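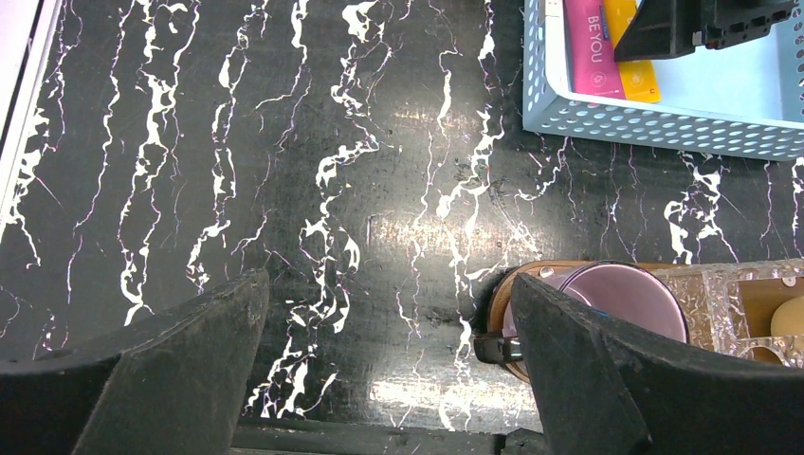
Denura Overnight Barrier Cream review: I finished the whole jar

I have dry skin. Not cute, slightly-tight-after-a-shower dry, but the kind where my cheeks flake under makeup and my knuckles crack as soon as the heat comes on. So I go through a lot of heavy creams, and my bathroom drawer is a graveyard of ones I used four times. The Denura one I used up completely, scraped the sides and everything, so I figure that earns it a proper write-up.

I bought it with my own money, by the way. Nobody sent me anything (I wish!).

What it is

It's a thick night cream in a 50 ml jar. The main ingredients are shea butter, glycerin, squalane and some ceramides, and it's unscented. They call it a "barrier cream," which seems to be what everyone calls a thick moisturizer now. Fine by me. The jar has a screw lid and one of those little plastic discs underneath that I always lose within a week. Lost this one in three days.

Texture

OK so this is where I almost gave up on it. Straight out of the jar it's stiff, kind of like cold frosting, and the first night I smeared it on like regular lotion and it just sat there in white streaks. I looked ridiculous and my pillowcase was a mess. The trick is to take way less than you think, maybe the size of a pea, rub it between your fingertips until it goes soft and see-through, and then press it in. Pressing, no rubbing! Once I started doing that it sank in within a few minutes and left just a bit of a shine.

It also goes on much better over damp skin. I wash my face, pat it with a towel but leave it a little wet, and go right in with the cream. If I'm feeling fancy I put the Sisura hydrating mist on first, but water from the tap works just as well, so don't go buying a mist on my account.

How it did

I used it every night from the end of winter until well into April. By the end of the first week the flaky patches next to my nose had calmed down, and foundation stopped clinging to them. My forehead didn't change much, but it wasn't that dry to begin with. No stinging, even on a night when I'd overdone it with an exfoliating pad (my own fault, I know better). I did get 3 tiny bumps along my jaw in the second week. They went away on their own and I can't swear it was the cream, but if you break out easily, try it on a small area first.

Hands: excellent. I put the leftovers on my knuckles and cuticles, and the cracks closed up. It's too greasy for daytime though. I tried it once before work and left fingerprints on my phone, my steering wheel and every doorknob in the building.

Under sunscreen it's a no from me. Everything pilled up into little gray crumbs and I had to wash it off and start over, at seven in the morning, already late. Keep it for nighttime.

Compared to what I used before

My old standby was the Zistalov Rich Cream, which is softer and easier to spread and smells faintly of oatmeal. It's nicer to use, I'll give it that, but I'd wake up feeling dry again. With the Denura my face still felt comfortable in the morning. The Zistalov is a better pick if your skin is normal to dry or you hate anything sticky.

Things I didn't like

The jar. I really wish this came in a tube. Sticking your fingers in a jar every night isn't great, and the little spatula they include is too flat to scoop anything. The label also started peeling after a few splashes, and the lid gets slippery when your hands are creamy, so I've chased it across the bathroom floor more than once.

And it isn't cheap, although one jar lasted me longer than I expected. If you use the same amount on your neck you'll get through it a lot faster than I did.

Would I buy it again?

Yep, already have. The second jar is in the drawer for fall, and I'm on something lighter for the summer months. I'd give it four stars out of five, and it would be four and a half in a tube.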